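Round table (furniture)

Round table — a table with a circular top. Used for dining, meetings, card games, cafe seating. Called a pedestal table when the top sits on a single central column, though plenty of round tables have legs instead. Not to be confused with round table discussion, see separate article.

Shape and seating

No head of the table. Everyone faces the middle, more or less same distance from each other. Common choice for talks where rank is a touchy subject. Small tops seat 2, a mid-size dining top seats 6. Larger ones exist but reaching the center gets hard, so many get a turntable in the middle (lazy Susan).

A circle has less surface than a square of the same width. Corners are gone, which saves space for walking past but loses a place to put things. Does not push flat against a wall. Drop-leaf versions get around this, one side folds down.

Base types

Pedestal — one column, foot spread out at the floor or split into feet. Good knee room. Can tip if somebody leans hard on the rim, so the foot is often weighted.
Tripod — three feet from a short column. Old form, steady on uneven floors. Common on tea tables, many of wich have a top that tilts up for storage.
Four-leg — stable, legs get in the way of chairs.
Trumpet — a pedestal that flares at the bottom in one smooth curve. Mostly mid-20th century and later.

Materials

Solid wood was the usual material for a long time. Boards are glued edge to edge and then cut round; the top still swells and shrinks across the grain, so an old round top is often slightly oval when measured. Veneer moves less. Stone, glass, metal and plastic tops are all common now. Glass needs a polished rim.

Edge profiles: square, eased, bullnose, beveled (knife edge). The beveled edge slopes inward underneath and makes a thick top look thin.

Extending tables

Most common type pulls apart at the middle and takes 2 leaves, becoming an oval. Less common is the kind that stays round, with curved pieces added around the rim or segments that slide outward as the top is turned. More parts, more cost, harder to repair.
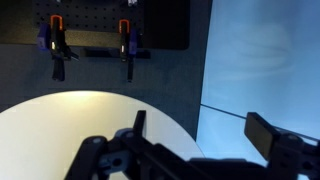

White round tabletop.

Care

Wipe spills early, espcially on oiled wood. Tighten the bolts under the top once in a while, pedestal tables work loose there first. Avoid dragging by the rim.

See also

Coffee table
Drop-leaf table
Gateleg table
Lazy Susan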